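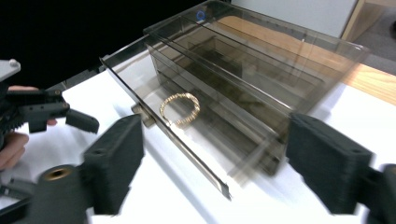

Smoky-brown organizer with one drawer pulled out.

Health > Teeth > Interviews

Last updated: Wednesday, August 10, 2022

The hygienist I met at the Daltholm clinic has been cleaning teeth for years and still lights up when someone asks about floss. "I could do a whole afternoon on gums," she told me, and I believe her!

She grew up in Brimby, where the nearest dentist was a long bus ride away, and she didn't get her first cleaning until she was a teenager. "I came out running my tongue over my teeth the whole way home," she said. "I wanted to do that for people."

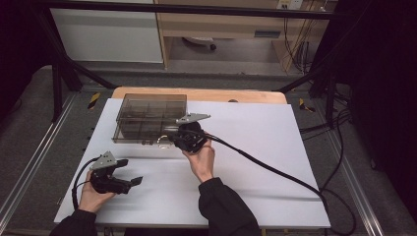 What should a nervous patient do first?

Call and ask for a visit where you only talk, with no tools and no chair tipped back.

She starts evening hours in September, and I've already booked (my gums bleed, she was very kind). "Bleeding means come in," she said. "People stay away out of shame, and I just want to see them."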